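Coffee Tables and What Ends Up on Them

Gallery by Annelore Gerlach
Posted May 2, 2018

I have been collecting pictures of coffee tables since September. It started when we were choosing a table for the upstairs sitting room at Omitstead and could not find any that showed a table in use. Store pictures have a bowl, a candle and a stack of books. I wanted to see where people put the remote, the water bottle and the toys.

Friends and neighbors let me go through their living rooms and their old photos. I asked them not to clean up first, and most of them didn't. Each entry has a line or two about the table, plus whatever the owner told me. Sizes are in millimeters.

The round table at Vaher

Aisyah Nasution bought this one secondhand with a ring already burned into the top. It is 900 across, and she says that is too big for the room. The middle is hard to reach from any seat, so it collects seed catalogs and dead batteries.

The same table in the evening, after supper on the couch. Plates go on the near side and everything else gets pushed back. She would buy a round one again, but smaller.

The trunk

Afiq Chin's trunk has a flat lid and leather handles. The spare blankets live inside, so to get a blanket you first have to clear the top. He keeps a tray on it and lifts the whole tray off in one go.

Trunk open. The lining paper is newer than the trunk. Afiq put it in with flour paste and says it has held up fine apart from one corner.

Two small tables side by side

Helju Paulauskas has a pair of square tables that can be pushed together or pulled apart. Crumbs fall into the gap. She runs a butter knife down it when it gets bad.

Pulled apart for guests. One table goes by the window and the other stays at the couch. The shorter one has felt under its feet to bring it level.

The bench at Buduvo

An entry bench that got moved into the living room and never went back. It is narrow, so things sit in a row: lamp, glasses case, mug, phone. Knees fit on both sides of it, which you can't say for most of the tables on this page.

Underneath, shoes. It was a shoe bench first and the habit stayed.

The glass one

Sekar Chin does not recommend glass. She wipes it every morning and by noon it has fingerprints again. It does make her small room look less full, and the rug shows through, and those were the reasons she got it.

Close view of the edge guards she added when her nephew started walking. They are clear plastic and turn yellow, so she replaces them when they start to look bad.

The one we nearly bought

A Clunum lift-top table. The top swings up and toward you so you can eat or write at it. We tried it in a friend's house and liked it, but anything left on the top has to come off or ride up with it. Ours always has things on it. We passed.

Same table with the top down. There is a good deep space inside for games and chargers.

Wood tops and couches with covers

By the middle of winter I had more wood tops than anything else. They are the easy choice in a house with kids. A scratch in a warm-colored top doesn't stand out much, and a toy car can be driven across it without anyone getting upset. On a painted top the same toy car leaves a mark you look at for years.

The couch matters as much as the table. A loose sheet or cover over the seat wrinkles as soon as someone sits down, but it comes off and goes in the wash, and you stop worrying about cups. People who cover the couch also seem more relaxed about what is on the table in front of it. Toys and headphones and a game controller can all stay out together, and the owners see that as a normal day.
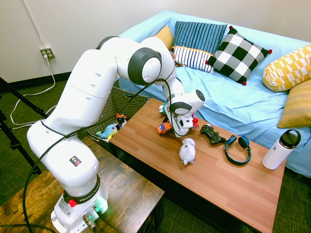 I have come around to that view myself. We used to clear our table every night. Now we clear it when we need the space, and the things that get used daily just go to one end. A water bottle at the far end is less likely to get knocked by an elbow, and one with a lid is less of a problem if it does. Soft toys can go anywhere.

The low one

Helju's other living room, the one at the back. The table was cut down from a dining table and still has the thick legs. It is 600 deep and you can put your feet on it, and everyone does.

Her brother did the sawing. One leg came out 3 short and has a slice of cork glued to it.

Tray on an ottoman

Aisyah's reading corner. A soft ottoman with a stiff tray on top works for one person and a cup of tea. With two people the tray tips when somebody leans on the side.

Ours, finally

Omitstead, upstairs. We ended up with a plain rectangular wood table with no drawer and no shelf. I had wanted a shelf, but after seeing what was on everyone's shelves I changed my mind.

A month later. Newspapers, a jar of pencils, one sock, and a jigsaw that Sekar brought over and that we still have not finished — the sky is the hard part.

More tables are welcome, especially anything homemade. Please leave your table the way it is when you take the picture, and tell me what you like or don't like about it. I will add new ones at the bottom of the page.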